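**Bench joiner (tabletops and worktops), full time**

Clellico makes solid and wood-faced tops for desks, counters and dining tables. We are looking for a joiner to take tops from rough machining through to final surface inspection. The post reports to Thắng Trình, who runs the finishing bench.

The work covers:

- sorting boards and faces by tone and grain before glue-up
- hand and machine sanding to a matte surface
- repairing dents, scratches and raised grain
- checking finished tops under low side light and recording faults on the inspection sheet
- packing tops for delivery

Most of our orders are for pale tops with a plain finish. A dark stain hides a lot, and a pale one doesn't. Cross-grain scratches, glue marks and filler all show, so candidates need a steady hand and the patience to go back over a surface. You should be able to read grain and decide which face goes up. Straight grain is the simple case. Where the lines rise into a peak and spread out in ripples, sanding pressure must stay even across the whole area.
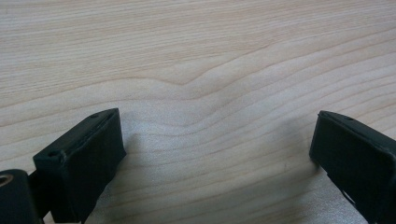
**Rovine, November 6, 2023**

Hours and pay: 72 hours per fortnight, early shift. Pay is 3,220 per month before tax, with a review after the trial period. Overtime is optional and paid at the higher rate.

Required:

- five years at the bench, or a completed apprenticeship plus work samples
- safe use of wide-belt and random orbital sanders
- able to lift and turn tops with a second person
- able to read a cutting list

Useful, though training can be given: oil and hardwax finishes, edge banding, spray booth work. Knowledge of the Distness job sheet system is a plus – we moved to it in October and parts of the shop are still on paper.

Applicants on the shortlist will be asked in for a paid half-day trial. The task is one small top, sanded and finished to our sample board. Tools and dust masks are supplied. Bring your own safety boots.

Send a short letter, a work history and photographs of up to 11 finished pieces to the workshop office, marked "Bench joiner". Close-up views of the surface are preferred to views of the full item. References will be taken up after the trial only.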